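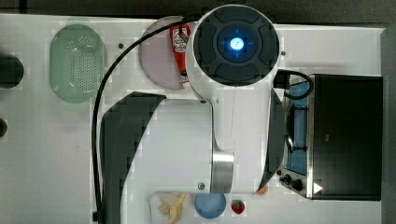 Gearbox oil gone grey after 390 hours. Worry or ignore?
Asked by Adom Lamptey, 07/07/2019

I look after a Mida worm gearbox that drives a small bucket elevator. It was filled new in November and the manual says first change at 1,000 hours. I drained a cupful at 390 out of nosiness and it looks like dishwater with glitter in it. The supplier says carry on. The supplier also sells gearboxes. Who's right?

Mawuli Quaye
Glitter is normal if it's bronze coloured. The wheel is bronze, the worm is steel, and they spend the first few hundred hours getting acquainted at the wheel's expense. Grey and cloudy is another matter and usually means water. Leave a jar of it standing overnight and look for a layer at the bottom. Change it now whatever you find. Oil is cheap, and Mida wheels come by what I can only assume is rowing boat.

Ebenezer Tetteh
had the same on an Osei unit, did nothing, still going at 3,000 hrs. manuals are written by people who sell oil

Joelle Haddad
Ebenezer's gearbox is evidently immortal, but check your breather. If the elevator gets hosed down and the breather faces the spray, you have your water. Ours did exactly that for 2 years while we blamed the seals, the oil and eventually each other. Fit a desiccant one, or turn the plain one away from the hose.
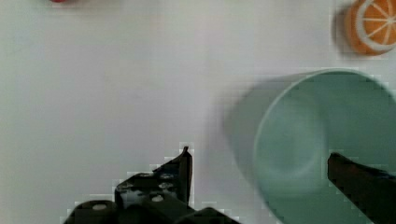
Can I top up with ordinary EP gear oil?
Only if the maker lists it for bronze wheels, as some of the sulphur additives attack bronze once the box runs hot. Stick to the grade on the plate and don't mix mineral with synthetic.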